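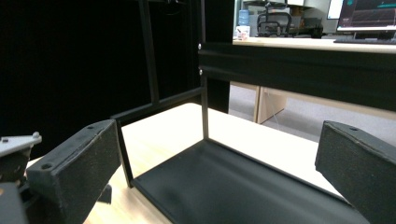
Let Old Horses Keep Working

By Fiifi Sulemana
Monday, January 20, 2025

14 Shares | 3 Comments

Most boarding barns have a horse in the back pasture who used to be somebody's main ride. He is 22 or 23, he looks fine from the gate, and he hasn't had a saddle on since his owner decided he had earned a rest. I think a lot of these horses were retired too early, and that it was done more for our feelings than for theirs.

My own gelding, Akolgo, was one of them. I stopped riding him when he turned 20. He had a little stiffness in the left hock and I thought I was being kind. Within a year he had lost the muscle along his back and got slow coming up the hill for feed. The vet at Urnarton watched him trot in hand and asked me what work he was doing. I said none. She told me to start again, at a walk, three days a week.

So we walked. We went down the lane and back, then around the hayfield, and by April we were doing the creek loop at Heltlow, two miles with one fair climb. I never asked him to canter. He started meeting me at the gate again.

I know the argument on the other side. An old horse can't tell you he hurts, and plenty of them will go along with whatever they are asked. That is true, and it is a good reason to pay attention. Watch how he moves the morning after a ride. Check the saddle fit again, because an older back drops and the saddle that fit at 12 may pinch now. If he is lame, or losing weight, or the vet says stop, then stop.

What I object to is picking a birthday and quitting on it. The boarding contract at Cullell used to move horses out of the lesson string at 20, no matter what shape they were in. Some went straight from five rides a week to none. I don't know of a trainer who would treat a young horse that way and expect him to stay sound.

Light work also keeps people looking at the horse. When you groom and tack up, you find the sore spot, the loose shoe, the tooth trouble. A horse who only gets hay thrown over the fence can go downhill for months before anyone puts a hand on him.

Akolgo is 24 now. We still do the creek loop when the ground is good, and on icy days I lead him up and down the lane.

3 Comments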